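# Picking Up After People: Gathering Examples at Farkum 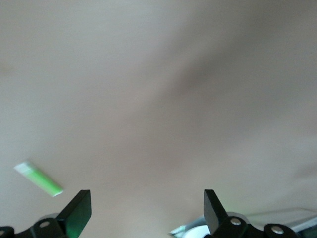 *From the wrist camera at Farkum: both fingers open, a green-and-white object to the left.*

The collection lead at Farkum has been running the arm stations for 2 years. Before that she worked in a packing warehouse, and she says the two jobs have more in common than her friends think. "You pick things up and you put them down. The difference is that now I have to care how I did it."

Farkum gathers examples for a learning system called Hirnirura. A person drives the arm by hand through a task, the cameras and joints are recorded, and the recording goes into a pile with all the others. The system is then trained on the pile. The tasks are small ones from desks and kitchens: put the pen in the holder, move the cup, clear a space.

I asked her what a normal shift looks like. She said it starts with the task sheet, which lists what to do and which objects to use. Each operator works a station for 20 minutes and then swaps out. "People want to go longer. They get into a rhythm and they don't want to stop. But the rhythm is the problem. You start doing the same grab every time, from the same side, and we already have that grab."

Variety comes up a lot when you talk to her. The sheet tells operators to shift objects between runs, turn them, and put them near other things. She doesn't like the word "random," because people are bad at it. "If I tell somebody to put the marker anywhere, it goes in the middle. Every time. So the sheet says far left, near the cup, cap toward you. Then they do it."

The wrist camera is the view she spends the most time with. It sits close to the fingers and moves with them, so a lot of what it records is soft or smeared. New reviewers at Farkum used to throw those recordings out.

"They'd see blur and mark it bad," she said. "I had to sit down with them and say, the arm is moving, of course there's blur. The system is going to see blur when it runs by itself. If we only keep the sharp ones, it learns from a world it's never going to be in."

What does get thrown out? She had a ready answer. A run goes if the operator bumps the table, if a hand reaches in to fix something, or if one of the cameras drops out partway. A run where the gripper misses and tries again is kept, with a label. She fought for that one. The first version of the rules asked for clean runs only, and the arm trained on them had no idea what to do after a miss. "It would close on nothing and carry the nothing over to the holder. Very smooth. Very confident."

The arm that did this is known in the building as Stumby. It is the oldest of the 4 they have, and its fingers have been changed more often than she can remember. Operators ask for it anyway. She thinks it's because the hand controller on that station is worn in and the newer ones are stiff.

Slim objects are the hardest thing on the current sheet, she told me. Pens, markers, small tubes. A cup gives you room for error, and a pen doesn't. It can roll when the first finger touches it, and if you come down at the wrong angle the plates pinch one end and the rest swings. Operators learn to line up with the long side before they go down. Whether Hirnirura learns the same thing depends on how many of the recordings show it.

"I watch the approach more than the grab," she said. "The grab is half a second. Everything that decides if it works happens before that."

Part of the work goes out to Goossens, a partner shop that runs the same stations with its own tables and its own clutter. The first batch from there in May looked wrong to her, and it took a while to see why. The operators at Goossens were opening the gripper all the way before every approach. At Farkum people tended to open it only as far as they needed. Neither way is a mistake, but mixed together without a label they made the arm hesitate, opening and closing a little on the way down.

They settled on opening wide. It costs a bit of time on each run, and in a crowded spot the fingers can knock into whatever is next to the target. She would have picked the other way. "But it's easier to teach. I can tell a new person 'open wide' and they all do the same thing. 'Open enough' means something different to everybody."

I asked whether the operators get bored. She said yes, and that she plans for it. The object bins get changed out at lunch, and there is a radio. A full set for one task is 7 sessions, and by the last of them people are usually glad to see the new sheet. She still drives a session herself most mornings, before the others come in, partly to check the stations and partly to keep her hand in.

I also wanted to know if she could tell her own recordings apart from the rest. She said she could, from the wrist view alone, within a few seconds. She comes in slow and a little high, then drops. "You can see me thinking about it," she said. Lately she has noticed Stumby doing the same thing when it runs by itself, pausing above the object before going down. She hasn't decided if that should be trained out. The next sheet has drawers on it, and she wants to get through those first.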